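Please stop asking me for a smarter planner

Every couple of weeks somebody sends me a new planner and tells me it will fix our stacking. I read them all, I like reading them, and some of them are lovely pieces of work. But I've been writing software for two-armed robots long enough now to have a grumpy opinion on the subject, so I'm going to write it down once and then I can just send people the link.

My opinion is that most of us already have a good enough planner, and what we're short of is the dull stuff in between. I mean the code that decides whether a step is finished. I mean the code that decides what the arm with no job should be doing. I mean a log you can read without crying.

Some background, so you know where I'm coming from. Our task layer is called Brasia. It's a small thing, 22 source files last time I looked, and it sits on top of a motion library called Rirnudport that we didn't write and mostly don't touch. Brasia takes a goal like "green on yellow, yellow on red, red on the tape" and breaks it into steps, and Rirnudport turns the steps into joint motion. Cubes on a white table, a strip of black tape for the target, two arms. You could explain the job to a five-year-old, and the five-year-old would finish it before you got to the end of the sentence.
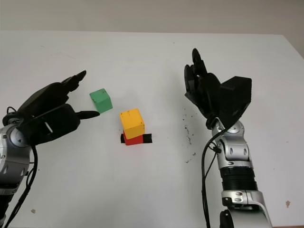

Ask Brasia for a plan with two blocks stacked and one to go and you get it back before you've lifted your finger off the key. Find green, get hold of green, move above yellow, lower, let go, back off. Any planner written since forever can do that. You could write it on your hand! The trouble starts when you ask what "above yellow" means, because yellow is sitting a bit off from red, and so now there are two perfectly reasonable answers. Do you center on the block you're touching, or on the tower as a whole?

We argued over that for most of May. I was in the "center on the block you're touching" camp, and I was wrong. If every block copies the error of the one under it and adds a bit of its own, you get a tower that wanders. If you aim back toward the tape each time, you land a little off-center on the block below, but the whole thing stays over its base. Neither of those is a planning question as the planner sees it. To the planner the two are the same step with the same name. The choice lived in one line of a helper function that I had written late in the day and never looked at again, and it mattered more than anything we'd done to the search in a year.

So that's complaint number one. The names of our steps are hiding the hard part, and when we swap planners we keep the names.

Complaint number two is about knowing when you're done. For the longest time Brasia decided a block had been placed when the arm reached its commanded height. You can probably guess how that went. The commanded height came from a cube size in a config file, and real cubes that have been banged about have chips and worn corners, and the camera's idea of where the table is moves a hair when somebody leans on the mount. So the arm would get to its number, declare victory, and open up with a sliver of air under the block. It's a tiny drop. Usually it's fine. But usually fine is a miserable thing to build on, and on a three-high stack the top block is the one with the least patience.

I went back through a batch of 58 logged runs to see where the bad ones went bad (this took me two evenings and a lot of crackers). In 20 of them the tower fell or the top block ended up crooked enough that I'd call it a miss. I had been sure I'd find bad grasps. What I found, over and over, was a release that happened on the strength of a number instead of on the strength of a touch.
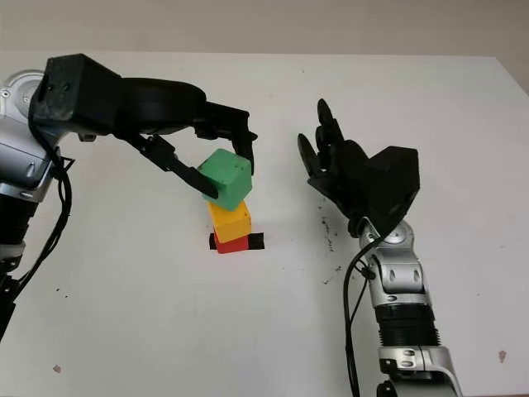 That last little gap is where I'd spend the money, if I had any. Everything up to there is big, forgiving motion, and you can be sloppy with it and get away with it. Then you've got a thin bit of daylight between the held block and the one waiting for it, and every mistake in the whole chain shows up at once: the camera calibration, the tilt you picked up when you grabbed the cube, the stale pose of the stack from before the arm moved in and blocked half the view. A planner can't help you there. It finished its work long ago and went home.

We changed three things and none of them would make a paper. We look at the stack again right before the final descent, from whatever we can still see of it. We come down slowly and stop on contact, with the commanded height only there as a floor. And we carry the tilt of the held block along as part of the state, so the descent knows the bottom face isn't flat. The last of those was a real pain to add, because Brasia's idea of "holding" was a yes or a no. Holding! Yes or no! I wrote that and I was proud of it.

Then there's the other arm. I could go on for pages about the other arm. In a two-arm setup most simple stacking only needs one of them at a time, and almost every system I've worked with treats the second as furniture to be avoided. It gets a parking pose and a collision margin and that's its whole life. I think that's a waste, and it's also a bug farm. A parked arm still blocks views, still shows up in the depth data, still has cables that the model doesn't know about. Our collision model has every link of both arms in it, beautifully meshed, and no cables at all. I'd bet yours is the same.

What I'd like is for the waiting arm to have an opinion. Keep out of the camera's line to the tape. Stay close enough to be useful if the plan calls for two hands. Don't stand there with your fingers poking into the space the other arm needs for backing off. You can write all of those as plain costs, and we've started to, and it's ugly, and it's better than the parking pose.

People do push back on me about this, and they have a point. The usual argument is that if you learn the whole thing end to end, the gaps between steps go away because there aren't any steps. Maybe so! I've seen learned policies do the last bit of a placement more nicely than anything I've written by hand, with a soft little settle at the end that I'm frankly jealous of. But when one of them misses, I'd still like to know whether it thought it was done. I've asked that question of a few of them and gotten a shrug in return. With Brasia I can open the log and see the exact line where it fooled itself. I'm not ready to give that up for a nicer settle, and I don't see why I should have to pick.

Which brings me to tooling, the least loved subject in the building. We have a viewer called Jilivham that plays back a run with the step names, the contact signal and the camera view all on one timeline. It looks like it was designed in a basement. The buttons are too small and it forgets your zoom every time you switch runs. It has still saved me more hours than any algorithm I've ever picked up, and it gets worked on only when someone is procrastinating on something else. If you run a robot software group and you've got one person free for a month, please don't put them on the planner. Put them on the thing that shows you what happened.

And have them fix the zoom.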